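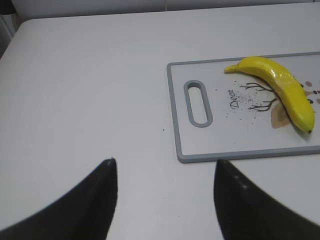
A yellow banana on a cutting board.
Photo: Hatem Zaki

Frequently asked questions about the Jeven wrist study

What is the study looking at?
Jeven follows how the bone heals after a broken wrist that is treated with a cast. We measure the break with ultrasound during the weeks in the cast and after it comes off. The results are compared with the X-rays your own doctor orders.

Who runs it?
The study is run by the bone research group at the Tilotau Institute, together with the fracture clinic at Wernari Hospital. Herman Hartono leads the study. Hatem Zaki is in charge of the ultrasound measurements.

Who can take part?
Adults with a new break of the lower end of the radius, the larger of the two forearm bones. You need to sign up within six days of the injury. People who need surgery for the break cannot join, and neither can people whose other wrist is also broken. We measure the uninjured side for comparison.

I take medicine for osteoporosis. Can I still join?
Yes. Bring a list of what you take, with the doses, to your first visit.

How many visits are there?
Eleven. Most are short and can be combined with your regular clinic appointments. The first and last visits take longer – plan on a full morning for each.

Does the measurement hurt?
The probe is placed on the skin with some gel. While you are in the cast, we measure through two small openings cut by the cast technician. You may feel light pressure. If the wrist is too sore that day, tell us and we will stop.

Do the openings make the cast weaker?
They are placed away from the parts that hold the wrist in position, and the technician checks the cast before you go home. If you notice a crack or the cast feels loose, call the clinic the same day.

Is there any radiation?
Ultrasound does not use radiation. The study does not add any X-rays to the ones your doctor has already planned.

Will I get my results?
You will get a short letter when your part of the study is finished. We do not send out single measurements along the way, and they are not used to decide when your cast comes off. That decision stays with your doctor.

Should I eat differently during the study?
No. Eat the way you normally do. At three of the visits we will ask you to fill out a form on what you ate the day before – meals, snacks and drinks. If you start a calcium or vitamin D supplement, write down the date.

Do I have to fast before a visit?
No. There are no blood tests in this study.

Can I stop early?
Yes, at any time, and you do not have to say why. Your regular treatment stays the same. Measurements taken up to that point are kept unless you ask us in writing to delete them.

How is my information stored?
Your name is replaced by a code. The list that links names to codes is kept at Wernari Hospital and is not shared with the Tilotau Institute.

Are travel costs covered?
Bus and train tickets are paid back in full. For parking, use the Belkadi Street garage and bring the ticket to the front desk. Keep your receipts. Payments go out once a month.

How do I sign up?
Ask at the fracture clinic desk or call the study office at extension 3342. The office closes for lunch at noon. Enrollment is open through September.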